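Ticket: Upstairs radiators cold, boiler keeps dropping pressure
Product: Skunance 15 combi with Lovari wireless thermostat
Status: Resolved (by me, closing it myself)

Hi all, opening this as a proper ticket because the chat box timed out on me twice and I lost the lot the second time.

So the problem. Downstairs is lovely and warm, upstairs is freezing, and every few mornings the boiler is sulking with the low pressure light on. I top it up to the green bit on the gauge, it fires up, and off we go again. The thermostat says 17 all day long and it clearly isn't 17 in the back bedroom, I can see my breath in there!

What I've tried so far:
Bled all the upstairs radiators. Loads of air out of the landing one, a little hiss from the others.
Swapped the batteries in the thermostat and paired it again (hold both buttons until it blinks, the leaflet has this wrong by the way, it says the left one only).
Turned the boiler off at the wall overnight. No change.

Update, next morning
Pressure had dropped again by breakfast. I went round every radiator valve with a bit of kitchen roll and they were all dry. Support replied asking for the fault code, and it's F16, and they asked me to check under the boiler too. Mine is in the kitchen cupboard above the worktop, so that meant clearing out two shelves of baking stuff before I could even get my head in – a good excuse to chuck some very old icing sugar, I suppose. 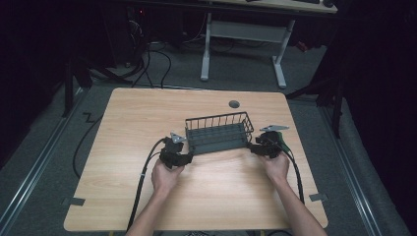 Wire basket on the table, dark grey, ridged base.

With the shelves out of the way I could finally get a torch underneath. No drips from the boiler itself, but the filling loop (the silvery bendy hose) had a green crusty ring round one end. I wiped it, went and had a cup of tea, came back and it was damp. Hooray, a leak! Never been so pleased to see one.

Update, 4pm
Rang the Ouellet counter in town and they had the hose in stock, plus a pack of 3 fibre washers. Closed both valves, put a towel down, swapped it over. Took me far longer than it should have because I'd put one washer in wonky and had to start again. Topped up the pressure, and bled the landing radiator once more for luck.

That sorted the drip but the back bedroom was still chilly, so I had a go at balancing. I turned the lockshields on the downstairs radiators down a quarter turn at a time and left the upstairs ones wide open. The hall one was the greedy one, it had been hogging everything.

Last update
Pressure has held for a week and there's been no F16. Back bedroom is warm enough to sit in with a book, and the thermostat reading matches my little Fostari thermometer now I've moved it off the wall by the cooker (yes, I know, it was there when we moved in).

One thing still open if anybody from support reads this – the pump hums for a minute or so after the heating goes off. Is that normal on the 15? If it is, I'm happy for this to stay closed.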